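Palten Home Linen Guide
Section 4: Setting up a folding table

Read this section before you fold your first load. It covers the table, the paper mat and the basic fold for hand towels and small bath towels. Bath sheets and fitted sheets are covered in Section 5.

4.1 What you need

A flat table, at least 60 cm deep
One sheet of brown paper, 90 cm wide, cut from the Kamano roll
A soft dry cloth
Low-tack tape (optional)
Clean, fully dried towels

Two smaller tables pushed together will do the job, provided the tops are the same height. If one is higher, wind the adjustable feet up or down until a towel slides over the join without catching.

4.2 Laying the paper

1. Clear the table top and wipe it with the soft cloth. Let it dry.
2. Unroll the paper with the matte side up. The coated side is too slippery for folding.
3. Cut the sheet so that some of the table still shows at each side and along the front. You will need the front strip to rest your forearms on.
4. Smooth the paper from the centre outwards with the flat of your hand.
5. If the corners lift, leave the sheet upside down under a few heavy books overnight, or tape the back corners only.

Note: Small wrinkles near the edge do no harm. A wrinkle through the middle will show you a false straight line, and you will end up folding to it. Smooth it out or move the sheet across.

Caution: Do not iron on the paper. Do not put damp towels on it. Brown paper can mark light-coloured fabric when it gets wet.

4.3 Where to work on the mat

Keep folded work to one side of the mat and use the other side for the next piece. Right-handed people usually find it easier to stack on the left. Swap this if it feels awkward. The important thing is to use the same side every time, particularly if two people share the table.
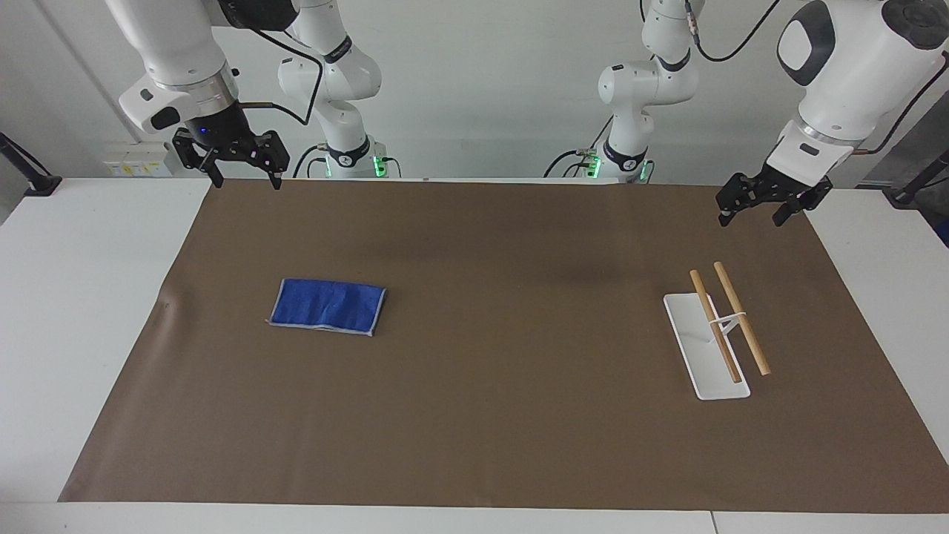 A plain towel with a border in a second colour is the best kind to learn on. The border gives you a line to match at each fold, and you can tell straight away when an edge has drifted. Leave patterned towels until you are used to the method.

4.4 The basic fold

1. Lay the towel flat with the care label facing up and a short edge towards you.
2. Pull the two near corners gently until the short edge is straight.
3. Bring the far short edge towards you and lay it on the near one. Match the corners first, then the border between them.
4. Run your palm from the fold to the open edge to push out any air.
5. Fold in half again from left to right.
6. Turn the towel so that the last fold faces the front of the table.
7. For a narrow shelf, fold once more. For a deep shelf, stop at step 6.

If the corners don't meet, open the towel right out and go back to step 2. Pulling a finished fold into shape stretches the border, and it won't sit flat in the stack.

Note: Some towels come out of the dryer slightly longer on one side. Put the longer side underneath at step 3 so the extra is hidden inside the next fold.

4.5 Stacking

Stack no more than 4 bath towels or 8 hand towels on the mat before moving them to the cupboard. Higher stacks lean and pull the paper with them. Place each towel with the folded edge facing the same way as the one beneath it.

If you are using the Skarnine shelf dividers, check the width of the first folded towel against the divider before you do the rest. The fold in 4.4 suits the wide setting. On the narrow setting you will always need the extra fold in step 7.

4.6 Looking after the mat

Brush lint off the paper after each load. Darker patches from handling are normal and don't rub off on dry fabric. Replace the sheet when it tears, when the surface turns fuzzy, or after 200 loads. Used sheets can go in the paper recycling once any tape has been removed.

Store spare paper on the roll, lying flat, away from the laundry sink.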